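I had walked past the Fultitz factory shop maybe twenty times before I learned that one can also go inside the factory. In my kitchen there is always a tin of their cocoa malt, the coarse kind that never dissolves completely and leaves a sweet sand at the bottom of the cup. So when I saw the small paper note at the cash register, "Open house, come and taste", I wrote my name on the list before I had paid for my groceries.

I prepared a little. I ate a light breakfast, I wore flat shoes as the note asked, and I took a cloth bag for the shop at the end. I know myself.
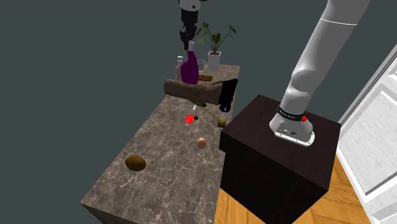

**Fliltirstead, November**

The bus stops directly at the gate, and you smell the place before you see it. It is a smell between toast and warm milk. People who live in the town told me on the bus that they do not notice it anymore, only when they come home from vacation.

We were a group of mostly older people, with a few families. Everybody received a hair net and a white coat with snaps. Mine was too long in the sleeves. The guide, a woman with a very calm voice, explained the rules: no jewelry, no chewing gum, and please do not put your hands in the barley, even if you want to. Of course after this I wanted to very much.

The tour begins with the grain. I had always thought that malt is a kind of sugar, or a syrup, but it is simply barley that was made to sprout and then dried. The barley is soaked, then spread on a floor with small holes so that air can come through, and it stays there for 4 days. During this time it is turned, so that the little roots do not grow together into a carpet. We were allowed to chew a few grains from a paper cup, first the raw barley and then the malted one. The raw one tastes of nothing and is hard for the teeth. The malted one is crisp and a little sweet, like the corner of a cookie.

After that comes the part which was too loud for talking. The guide had a small microphone, but I understood only half, so please forgive me if I mix something up. The ground malt goes into warm water, the sweet liquid is taken off, milk and cocoa are added, and the whole thing is dried in large flat trays until it becomes a sort of brown cake full of bubbles. Then it is broken. The size of the pieces is decided by a sieve, and my coarse kind is only the fine kind with a different sieve! I have paid more for it all these years and I will continue to do it.

We could look at the breaking machine through a window. There was brown dust on the inside of the glass, and a child next to me wrote with his finger on our side of it and was disappointed. 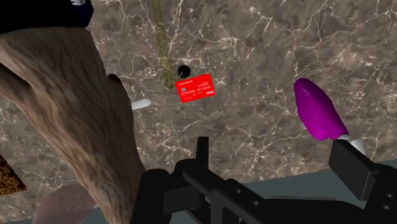 One lady in our group did not agree with the official instructions at all. You must never put the milk first, she told the guide, you make a paste with the powder and a spoon of cold water, and only after that the milk, otherwise you get lumps and it is your own fault. The guide answered politely that the recipe on the tin is meant for people in a hurry. I tried the paste method at home the next morning. It needs one minute more, and the lumps are really gone, but my sweet sand is gone also, so I am divided.

Then the tasting, which took place in the old canteen at long tables with paper covers. We had 9 little cups each, and a glass of water between, and a sheet where we could write notes. I liked the plain malt without cocoa much more than I expected. It tastes like the milk after you have eaten cereal from it. The one with coffee was too bitter for me, and the one with orange I would not buy. The best was a dark one called Tiltus, with double cocoa and a bit of salt. They told us it is sold only in the factory shop and at the Du Plessis supermarket across the river - I go there perhaps once a year for noodles and pickled mustard greens, and I have never seen it. I must have looked on the wrong shelf.

There was also malt ice cream, but it was finished before our table could get any. I mention it so that you sit closer to the kitchen door than I did.

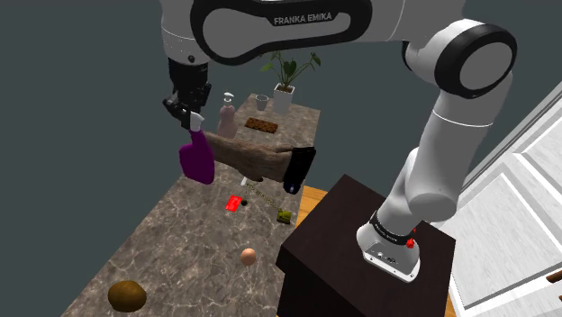 On the bus home the talk was mainly about prices. It is cheaper in the supermarket when they have it on offer, someone said behind me, and you do not have to carry it so far, and the tins in the factory shop are sometimes dented. I had seen the dented ones too. They are on a low shelf near the exit and they cost less, and the powder inside has no dents, so I took 3 of them. I also took a bag of broken malt crackers, and one Tiltus with a perfect tin, because it is for a present.

Some practical things, if you would like to go:

- The tour is free, but you must sign up in the shop. By telephone they were not able to help me.
- It goes up and down metal stairs with holes in them. Heels are not possible.
- If you cannot have milk, say it at the beginning. They have two or three kinds without it, but these are not put on the tables automatically.
- The shop closes at 4, and our tasting finished only a little before this, so we had to choose quickly.
- Last bus to the station is soon after. The next one goes from the church, ten minutes on foot and uphill with the tins.

I have now finished half of the first dented tin. For the crackers I do not have a good use yet. I put some on top of rice pudding on Wednesday, and they became soft before I sat down, so next time I will bring them to the table in a separate bowl.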